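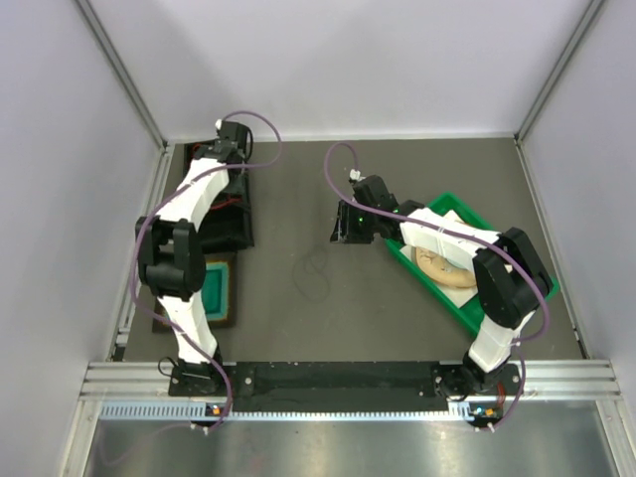 Chapter 3
Unplanned Contact

Most of the faults treated in Chapter 2 announce themselves. A motor overheats, a fuse opens, a message appears on the operator's screen and the machine stops. The faults in this chapter are quieter. They begin when a robot touches something it was not meant to touch, with too little force to trip a protective stop but with enough force to do damage if the motion is repeated. Such contact may go on for hours before anyone identifies it. In small bench cells, where arms are light and loads are low, it is among the faults that students are most likely to meet.

The chapter opens with a case from the Havbridge teaching laboratory, where two-arm bench cells are used for practice in handling soft and flexible parts. The case resulted in no injury. It is included for the way in which a minor error in one setting passed through several checks that should have caught it.

3.1 The Havbridge Case

In September, a cell at Havbridge was set to run a cable handling task for 500 cycles. A short length of thin cable was left in a loose coil on the work surface. One arm was to lower its open gripper over the coil, close the fingers on a strand, lift, and release. The second arm was to remain parked during the whole of each cycle. The motions were written in Clistia, the laboratory's programming package, and the finger height for the grasp was stored as a single value.

A thin cable leaves little room for error. If the fingers close too high, they pass over the strand. If they are lowered too far, the tips press on the table before they close, and the closing motion then drags them across it. The working band between these two results was narrow, and the program had been tuned on the first morning to the lower end of it. The student team had made this choice for a sound practical purpose: grasps at the upper end of the band often missed.

Shortly before the run, the fingers on the working arm were exchanged for a replacement pair. The replacement fingers were 2 millimeters longer than the originals. The part label was the same, and the difference was not entered in the tool settings. From that point the controller held a false value for the position of the fingertips. Every height it reported was correct for a tool that was no longer fitted. 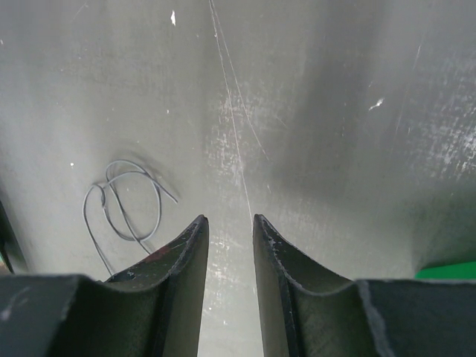

The first cycles appeared normal. The arm had enough give in its joints to absorb the added length, and the cable was picked up more reliably than before. The team's log for the opening hour records the improvement with approval. A faint scraping sound was noted at 10:40 and was attributed to the cable sliding between the fingers.

At cycle 411 the working arm stopped with a position error. The fingertips had met resistance while closing, the wrist had turned slightly to one side, and the controller could no longer bring the arm to its commanded position within the time allowed. A student cleared the error and restarted the program. It stopped again on the next descent. At this point Charmaine Masilela, the laboratory supervisor, ordered the cell powered down and the arms secured before anyone reached into the enclosure.

Her written report makes three findings. The immediate cause was contact between the fingertips and the work surface. The underlying cause was a tool change made without a matching change in the settings. The third finding concerned the restart: the error had been cleared without any attempt to learn what had produced it, and the second stop placed the same load on the wrist as the first.

3.2 Why the Protective Stop Did Not Act

Readers new to the subject often assume that a robot "knows" when it has struck something. In many bench systems the controller has no direct measure of contact. It compares the position that was commanded with the position that was reached, and it compares the motor current with a set limit. Contact is inferred when either difference grows too large.

At Havbridge both limits had been raised. The cell had suffered a series of false stops earlier in the term, when the arms were moving quickly with their own wiring looped along the links, and the limits were widened to let work continue. The new values were suitable for fast travel through open space. They were not suitable for a slow descent to a hard table, where a small position error can stand for a considerable force.

A limit of this type should be set separately for each phase of motion. During travel, it must allow for speed and for the drag of the arm's wiring. During approach, it should be tight, and the descent should be slow enough for the stop to act before the force builds up. A single limit for the whole program will always be a compromise, and the compromise is usually made in favor of fewer stops.

3.3 Reading the Work Surface

The surface beneath a gripper is a record of past contact, though an incomplete one. Long single scratches may point to a tip dragged during sideways travel. Short strokes grouped in one place are more consistent with repeated closing against the table. A pale, rubbed patch may have several sources, including tools, trays and ordinary cleaning, and it should not be assigned to the robot without other evidence.
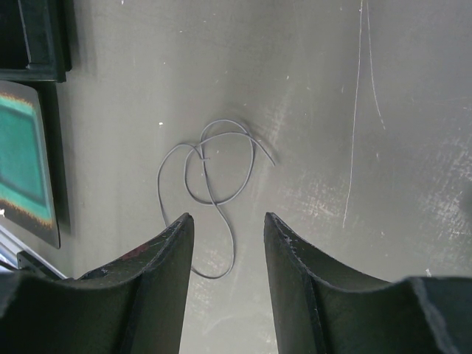

Marks of this kind carry no date. At Havbridge the table had been in use for several terms, and the report declined to say which of its marks belonged to the September run. Masilela recommended that the surface be inspected at the start of each session and that new marks be entered in the cell log with the time and the program in use. Had this been the practice, the contact might have been recognized well before the first stop.

The fingers should be examined at the same time. Worn ridges, scuffed tips and small chips along a rim are signs that a gripper has been touching something harder than the part it handles. Wear at a tip also alters its shape, and for a thin cable the shape of the tip largely decides whether the grasp succeeds.

3.4 The Problem of the Flexible Part

Rigid parts tend to reveal a height error early. A block set on a table is gripped in the wrong place or not at all, and the result is easy to see. A coiled cable conceals the error. It has no fixed shape, its strands cross at different heights, and a failed grasp on one cycle may be followed by a good one on the next with no change to the program. Operators become used to uneven results and stop looking for a cause.

There is a further hazard. A loop that lies between open fingers can be drawn up and around them as the arm rises. If the cable then catches on a tray, a bracket or the other arm, the load is applied away from the grasp point and may not appear in the gripper reading. The Dekska guidance used at the Haverford campus requires that the second arm be parked clear of the lifting path for this reason – a rule that applies even when the second arm is powered but idle.

3.5 Initial Response

The following steps apply to any stop in which contact is suspected.

Leave the error on the screen until it has been recorded. Note the cycle number and the phase of motion. Remove power in accordance with the posted procedure, and remember that an unpowered arm may sink under its own weight. Inspect the fingers, the surface and the part before anything is moved. Compare the fitted tool with the stored tool by measurement; a matching label is not sufficient. Do not restart until a cause has been written down.

The remainder of the chapter takes up these steps in turn, beginning with the measurement of fingertip position.

Shares: 3
Comments: 4

R. Oduya
Used this with my second-year group. The section on separate limits for travel and approach led to the best discussion we had all term. Could the settings table be added?

benchtop_lee
We had the same thing with longer fingers, except ours went into a foam mat so it took even longer to notice. We measure every pair now.

Marit
In 3.2, is the position error checked at each joint or at the tip? The text could be read either way.

R. Oduya
Marit – at each joint, as I understand it. It is covered properly in Chapter 4.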